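4. ガラスドアへの取り付けと日常の手入れ

この章では、Cinard 電子錠をアルミ框のガラスドアに取り付けたあとの初期設定と、日常の手入れについて説明します。木製ドアに取り付ける場合は第3章をご覧ください。

4-1 設定を始める前に

次の点を確認してください。
・室内側ユニットのカバーが外れていること
・単3形アルカリ乾電池4本が手元にあること
・同梱の登録カードに印字された管理番号が読めること

注意:充電式電池は使用しないでください。電圧が低いため、残量表示が正しく出ません。

4-2 電池を入れる

1. 室内側ユニットの電池ぶたを下にずらして外します。
2. 電池の向きを表示に合わせ、下の段から順に入れます。
3. 電池ぶたを戻します。短い音が2回鳴り、ランプが緑に点灯します。
4. ランプが赤で点滅するときは、電池をすべて抜き、60秒待ってから入れ直します。

4-3 管理者コードを登録する

1. 扉を開けた状態で、室内側の設定ボタンを5秒間押し続けます。
2. ランプが青に変わったら、初期コード「894」を入力し、確定キーを押します。
3. 新しい管理者コードを6桁から10桁で入力し、確定キーを押します。
4. 同じコードをもう一度入力します。長い音が1回鳴れば登録完了です。

途中で28秒以上操作がないと、設定は取り消されます。手順1からやり直してください。

注意:登録の作業は必ず扉を開けたまま行ってください。閉めた状態で誤って施錠すると、室外から開けられなくなることがあります。

利用者コードは最大110件まで登録できます。登録、削除の方法は第5章をご覧ください。

4-4 扉まわりの手入れ

取っ手と框の汚れは、柔らかい布で拭き取ります。月に1回を目安にしてください。

1. 通行の少ない時間に行います。
2. 空いた手を框に当て、扉が動かないように押さえます。
3. 水で湿らせて固く絞った布で、取っ手の付け根と丸座のまわりを拭きます。
4. 乾いた布で水気を取ります。
5. 枠のゴムに砂やほこりが付いているときは、上から下へ軽く拭きます。

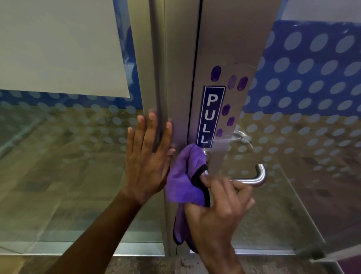 図4-2 レバーハンドルの付け根を拭く

汚れが落ちにくいときは、中性洗剤を薄めて布に含ませてください。洗剤を使ったあとは必ず水拭きをします。

注意:
・シンナー、ベンジン、塩素系洗剤、研磨剤入りの洗剤は使わないでください。
・テンキー部分や錠の本体に水や洗剤を直接吹き付けないでください。
・鍵穴に一般の潤滑油を差さないでください。動きが重いときは、別売の Sarula 鍵穴用スプレーを少量使います。

テンキーの表面を拭くときは、室内側の一時停止スイッチを「切」にしてください。「入」のまま拭くと誤入力とみなされ、警告音が鳴ることがあります。拭き終わったらスイッチを「入」に戻し、管理者コードで一度開閉して動作を確かめます。

4-5 うまく動かないとき

施錠音はするが扉が開いてしまう
受け座の位置がずれています。受け座のねじ2本をゆるめ、扉を閉めた状態でデッドボルトの中心に合わせてから締め直します。

コードを入力しても反応しない
一時停止スイッチの位置を確認してください。「入」になっていても反応がない場合は、電池をすべて新品に交換します。古い電池と混ぜて使わないでください。

冬になると施錠できないことがある
2月前後の冷え込む時期は、扉がわずかに反ったり、枠のゴムが硬くなったりして閉まりきらないことがあります。ドアクローザーの閉じ速度を少し上げ、それでも直らないときは販売店にご相談ください。

管理者コードを忘れた
お客様の側では初期化できません。登録カードの管理番号を控えて、Wiltham サービス窓口(担当:Sherif Hamdy)までご連絡ください。受付は午前9時から午後5時までです。

補足:入退室の記録は、電池を抜いても消えません。記録の読み出しには別売の Kushwaha アダプターが必要です。接続のしかたは第6章で説明します。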